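The Folding Line

The quote from Brunner ran to eleven pages and the price was on the ninth. She had learned to start at the back and work forward, so she found it before the kettle boiled.

Two units, 54 thousand each, installation extra. Training extra. Something called a readiness allowance, also extra, with no note to say what was being made ready.

Olwood Linen had asked for her view by 12th June because the laundry's lease was up in December and the board wanted to know whether to take the bigger shed at Stunmont. The bigger shed only made sense with machines in it. The machines only made sense in the bigger shed. Each half of the plan leaned on the other like two drunks at a tram stop, and she had been hired to say whether they would stay up.

She rang the salesman.

"What does it fold?" she asked.

"Garments," he said.

"Which ones?"

"It's learning all the time."

"So am I, but I don't charge extra for it. How many an hour?"

"Our target is 200."

"And today?"

He said he would send through some material. It came after lunch, a brochure and a folder of pictures, with a cheerful note about the journey they were all on.
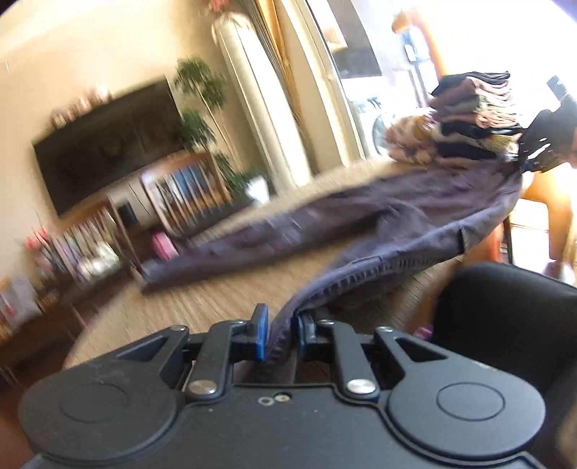 Skelthorpe Hospital sent Olwood 2,157 pieces in an ordinary week, and that was the smallest of the contracts. She wrote the number at the top of her pad and went back to the folder. A pair of blue pads had hold of the hem of one purple-grey garment, on a round table in somebody's living room, with a television on the wall and a pot plant behind. Beside it sat a folded stack with part of a person next to it. She looked for who had folded the stack and found no answer in the brochure either. Under "labour savings" it said 60 per cent.

She rang again.

"Sixty per cent of what?"

"Of handling time."

"Measured where?"

"It's a modelled figure."

"Does your model include the person?"

There was a pause, and some typing. He said he'd have to check with engineering.

She made toast and did the sums three ways. At the target rate the units paid for themselves in almost four years. At half the target they never did, and the shed went with them. She did not have a rate for today, so she left that column blank and ruled a box around it.

Her report was a page and a half. Renew the old lease for a year. Fix the ironer, which had been on the list since before anyone said the word robot. Ask Brunner for one unit on trial, at Olwood, on Skelthorpe's wet Monday load, with the supplier paying the freight.

The salesman rang at five to say that trials weren't something they usually offered.

"Put that in writing for me," she said, and went looking for the stapler.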